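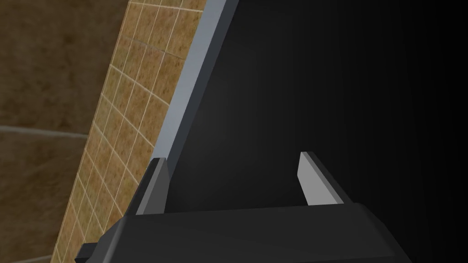 18th March

Sunday, and I'm writing this up while it's fresh, because Monday me will forget half of it. Open day at Pravilwood went fine (better than November, anyway!). Doors at ten, and the Grasso people were already in the hall when I got there with the coffee.

We ran the tiled kitchen sim on the big screen, wrist view, and let visitors take turns on the jog pad. Kids got the hang of it in no time. The adults all wanted to drive straight at the tiles, and one gentleman from Pokora kept asking me for a top-down view, which I still haven't built. Must do that.

Gianni Caputo did the talk and I drove. He likes to stop mid-sentence and have me hold position so he can explain the two fingers and why we leave the gap wide on approach. Fine by me, except I lost my place in the script and had to reload scene 3562 with everyone watching.

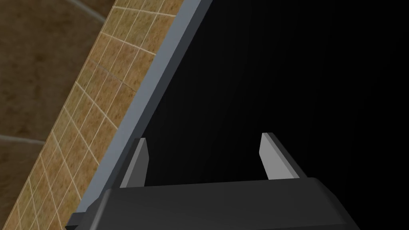
Filed under: Demos & Visits

Things to fix before the Nitovitz visit:

- The big surface right of the trim strip comes up almost black in wrist view. People asked if the screen was broken. Try another light, or a paler material.
- Grout lines look great, leave them alone!
- Jog pad 2 sticks on yaw. Tape on it for now.

Signed in: 18 before lunch, never checked the sheet after. Gianni has it.

Comments (2)

Gianni: Sheet's in my bag, will bring it Tuesday. And I don't stop mid-sentence THAT much.

Reader: Was at the front with my daughter, she wants one for her room now. Is the sim something we can run at home?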